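Coswood Clindard

The Clindard is a tabletop robot arm kit for sorting and folding laundry, sold by a small firm called Coswood. I've been keeping this page on our hobby wiki since April, so it's written from my side of the bench. If you own one and disagree with me, go ahead and edit!

Background

The kit was designed by Chiharu Fukuda, who had built an earlier arm called the Zeman (a bit of a clunker, but people loved it). The Clindard kept the Zeman's base and joints and got a new wrist, with a little camera looking out past a two-finger gripper. Kimie Yagi wrote the software, and most of the manual too, I think, as it has the same dry jokes as her forum posts.

What you get

The box holds the arm, the gripper, the wrist camera, a power brick, a table clamp and 36 printed practice cards I've never used. You supply the computer and the table. Lifting power is 400 grams, fine for a T-shirt and hopeless for wet jeans. Putting it together took me most of an evening – the wrist cable has to go in before the cover, and the manual mentions that one page too late.
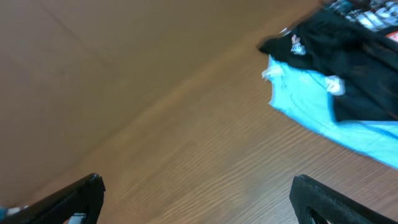
Clothes are a hard job for any arm. A cup stays the same shape when you grab it, but a shirt slumps into something new every time, and dark fabric piled on more dark fabric gives the camera very little to go on. Coswood's answer is a slow first pass over the pile, then a pinch at whichever edge the software likes best. I get better results on a plain table with a lamp on, and much worse ones when I tip out a whole load at once.

Versions

There are 2 versions. The first had smooth fingertips and dropped silky stuff constantly. The second came with grippier tips and a quieter shoulder motor, and that's the one I have. Serial numbers from 2737 up are the newer kind, and the sticker is under the base, so check before you clamp it down (I didn't).

Add-ons

Roltton sells a longer clamp that fits thick tabletops, and a soft pad for the fingertips. I bought the clamp and like it. I haven't tried the pad, so if you have, please add a section on how it holds up with towels.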